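How I Dust and Freshen Up Artificial Flowers

I used to think fake flowers were a buy-it-and-forget-it kind of thing. Then one February I moved a big arrangement off the top of my bookcase and left a gray handprint on every petal I touched. Yikes. So I started cleaning them properly, and now I do the whole house twice a year with the radio on. It takes me an evening, and most of that is putting everything back the way I like it.

What you'll need

A soft makeup brush or a clean paintbrush
A hair dryer with a cool setting
Two microfiber cloths
Dish soap, a drop or two
A big bowl or the kitchen sink
An old towel you don't mind getting dingy
Wire cutters, if you want to trim stems

I keep all of mine in a Zavent shoebox under the sink so I'm not hunting for that brush every time (I still hunt for the wire cutters).

Step 1: Figure out what they're made of

Tulips, orchids and calla lilies often come in that smooth rubbery stuff people call "real touch." Roses and hydrangeas are more often fabric. Fabric can bleed when it gets wet, and red is the worst for it! Dampen a white cloth, press it against the back of a petal for a few seconds, and look at the cloth. If there's color on it, you're dry cleaning only, so skip Step 3 completely.

Step 2: Dust them dry first

Take everything outside if you can, or do it over the bathtub. Set the dryer on cool and low, hold it a good arm's length away, and blow from the flower down toward the stem. Please don't use heat. I melted the glue on a peony once and the whole head slid off into my lap.

After that, go in with the brush. Tulips are easy because the flower is closed up and there's hardly anywhere for dust to hide. The leaves are the bigger job, since they're wide and they overlap. I wipe one side, flip it, wipe the other, and then bend it back where it was.

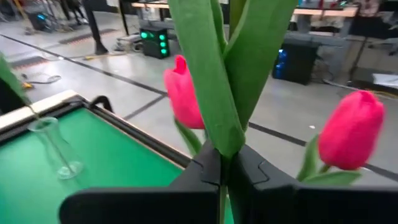
Step 3: Wash the ones that can take it

Fill the bowl with cool water and add the soap. Swish it until it's barely sudsy. Hold the stem near the bottom, dip the head, and swirl it for maybe 20 seconds. Don't leave it soaking, especially if there's wire inside, or you'll get rust creeping out of the cut end. Rinse in clean water, shake it gently, and lay it on the towel.

My neighbor Viorica Neagu swears by hanging hers upside down from a clothes hanger with clothespins, and I have to admit they dry with a nicer shape that way. I only have the one spare hanger, so mine go on the towel and I turn them over halfway through. Overnight is plenty for the rubbery kind. Fabric I leave until the next evening.

Step 4: Clean the vases while you wait

Dusty glass makes clean flowers look sad, so don't skip this one. Plain smooth vases just need soap and a bottle brush. Cut or patterned glass holds grime in all the little grooves, and for that I use an old toothbrush with some baking soda on it. For a cloudy bottom, pour in white vinegar, let it sit through dinner, then rinse. Dry the inside really well! A tall narrow vase can stay damp down there for ages, and I push a rolled-up paper towel in with a wooden spoon handle.

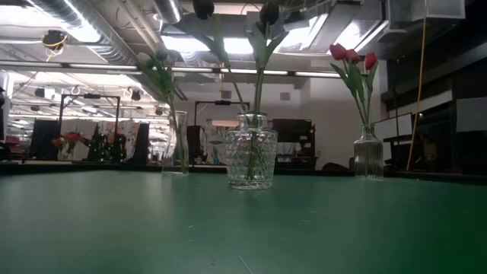
The other thing I check is height. A flower that stands more than twice as tall as its vase tends to look like it's about to topple (and sometimes it does). You can bend the bottom of a wire stem into a little hook to shorten it before you commit to cutting. If you do cut, take off less than you think. I once chopped a whole bunch for a short vase, changed my mind a week later, and had to buy more.

Step 5: Shape and arrange

Factory-straight stems are what gives a fake away. Give each one a gentle curve with your thumbs, and bend no two the same. Real tulips flop and lean toward the window, so let yours lean a bit too. I pull a leaf or two outward, tuck another one in front of a stem, then step back to the doorway and look from there. Put the ones with a chipped or faded side facing the wall.

How often?

A quick brush every couple of weeks keeps the big wash from being such a chore. Anything in the kitchen needs it more, because grease makes the dust stick. And keep them out of direct sun if you can. My hallway bunch has held its color beautifully, while the one on the south windowsill went from hot pink to sort of a Band-Aid shade in one summer.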